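Les assis de Ternen

À Ternen, la révolution a commencé par une histoire de chaises. La mairie avait retiré celles de la place Ghanem, au motif que des gens s'y asseyaient. Le lendemain, ils étaient 19 à apporter la leur. Au bout d'une semaine, 264, et un marchand de tabourets pliants qui n'avait jamais rien compris à la politique mais comprenait très bien le tabouret.

Le documentaire « Lesau, mode d'emploi » raconte les 6 mois qui ont suivi, quand les habitants de la vallée ont entrepris de s'opposer à la concession de leur eau à la société Sosari sans casser la moindre vitre. Le procédé a beaucoup déconcerté les autorités, équipées pour les vitres. On s'asseyait. On payait ses factures en pièces de la plus petite valeur, comptées à voix haute au guichet. En mai, mille personnes ont traversé le pont en chaussons, afin de ne pas troubler l'ordre public. Le préfet a interdit les chaussons.

Le film a ses longueurs, notamment une assemblée générale restituée avec une fidélité que l'on qualifiera de militante. Mais il montre bien ce que les reportages du soir laissaient de côté, faute de fumée : les tours de garde, les brouilles, la soupe, l'ennui surtout, matière première de la non-violence. Quant à la concession, elle est suspendue, mot que chaque camp traduit comme une victoire.

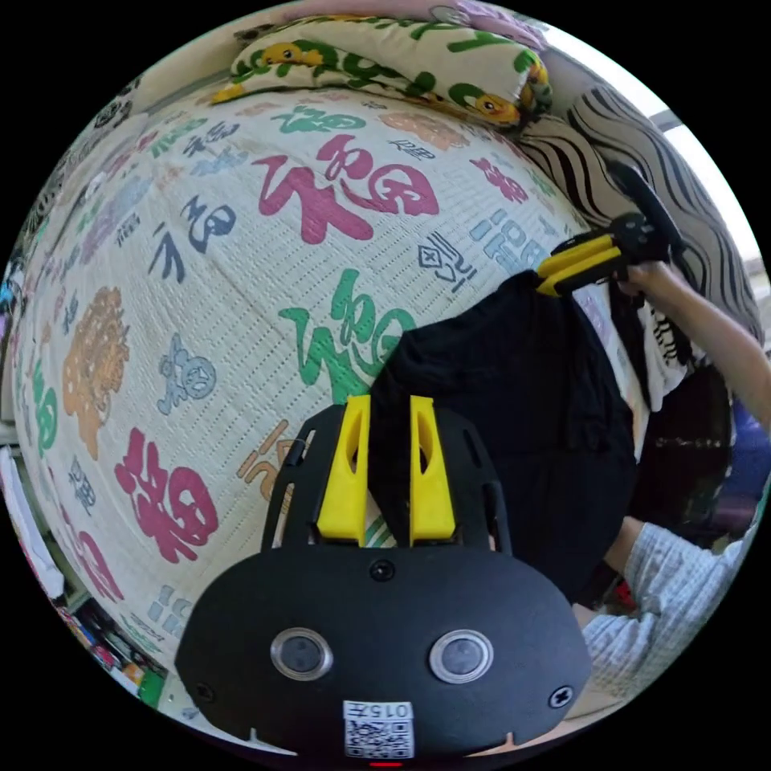
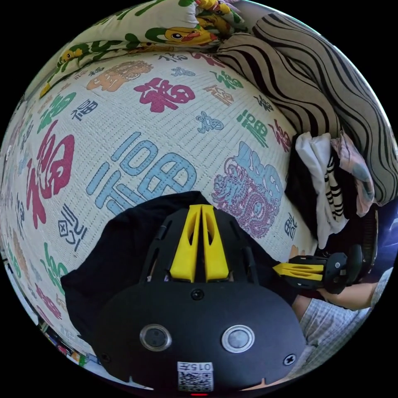
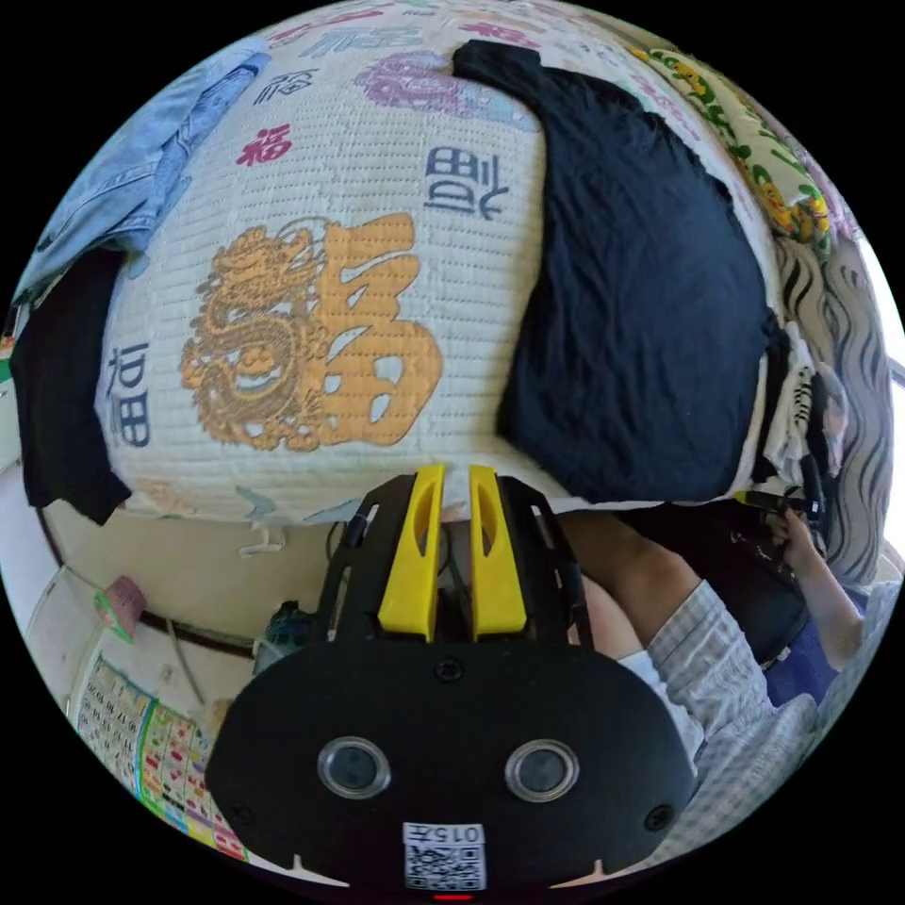
Hadi Darwish trouve pour sa part le film trop tendre : les chaises, rappelle-t-il, ne sont toujours pas revenues sur la place, et l'on ferait bien de garder les tabourets à portée de main jusqu'à la signature.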